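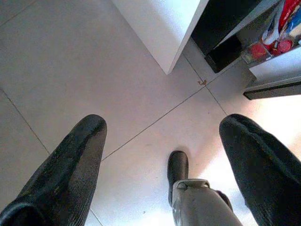 Datasets / Respiratory Health

# Vornwood Cough Diary

Hi, and thanks for stopping by! Vornwood is a set of cough and symptom diaries kept by adults with bronchiectasis, and this README is my attempt to tell you what's in it before you download the whole thing and start cursing at the column names. I put it together, I clean it, and I answer the issues (usually in the evening, with tea).

## What you get

There are 524 diaries in the current release. Each one belongs to a single person and runs for 35 days, one row per day. People filled in a short form at bedtime on a phone or on paper. The paper ones were typed up later, twice, by different people, and where the two versions disagreed I went back to the scan and picked.

The files:

- `diaries.csv` — the daily rows, all of them, long format
- `people.csv` — one row per person, with age band, years since diagnosis, smoking history, and which site they came through
- `meds.csv` — inhalers, antibiotics and airway clearance devices, messy but usable
- `codebook.md` — what every column means, with the exact wording of the question people saw

## The daily form

It takes a couple of minutes and I fought hard to keep it that way. Cough severity is 0 to 10, breathlessness is 0 to 10, and sputum color is picked from a printed color strip. Then there's a yes/no for "did you do your clearance exercises today," a yes/no for "did you sleep badly because of your chest," and a free text box. I love the free text box. People write about pollen, grandkids, stairs, a neighbor's bonfire, a bad cold going through the house... It has been stripped of names and places, so you'll see `[name]` and `[place]` scattered around.

If you only use one column, please don't make it cough severity by itself. Folks drift on a 0 to 10 scale. Someone who starts out at a 6 will often be calling the same cough a 4 by the end, and you can tell from the notes that not much has changed. Pair it with the sleep question, which seems to hold steadier.

## Where it came from

Two clinics, coded as Clonside and Gusen in the `site` column. Clonside used the phone form almost entirely. Gusen started on paper and switched partway through, so `entry_mode` matters a lot more there. Everyone agreed to have their de-identified diary shared for research, and anyone who pulled out before release was removed completely (rows, notes, meds, everything).

## Missing days

Yep, there are plenty. A blank day is a real row with `filled = 0`, so every person still has the full run of rows and you can count gaps without any date gymnastics. I dropped anyone with fewer than 15 filled days. You may want to be stricter than that, particularly for anything to do with flare-ups, when people feel rotten and skip the form. That's the biggest bias in here and I don't have a fix for it!

## Known problems

1. Sputum color at Gusen: the first batch of printed strips came out too yellow. Those rows have `strip_batch = 1`. Treat them with suspicion or leave them out.
2. Some people logged after midnight, so two entries landed on the same day. I moved anything before 4 a.m. back to the previous day and flagged it in `shifted`.
3. `meds.csv` still has brand and generic names mixed together. I'm working through it, slowly.

## Loading it

Plain UTF-8, commas, header row. The helper script `sumampouw.py` (the small Sumampouw toolkit we use for all our diary sets) will join the tables and give you one tidy frame:

 python sumampouw.py --in data/ --out tidy.csv

Version 2 changed the person IDs, so please don't merge it with an older copy. I did that myself in June and lost an afternoon to it.

## Using and sharing

Free for research and teaching. No trying to work out who anyone is, and no using it to give individual people medical advice — it's a diary set, and it was never checked for that. If you publish something, cite the release number and open an issue with a link so I can read it. Corrections are very welcome too, even tiny ones.

Recently updated

- Clonside Walk Test Notes
- Gusen Inhaler Checklists
- Sumampouw Toolkit: changelog
- Printing color strips that match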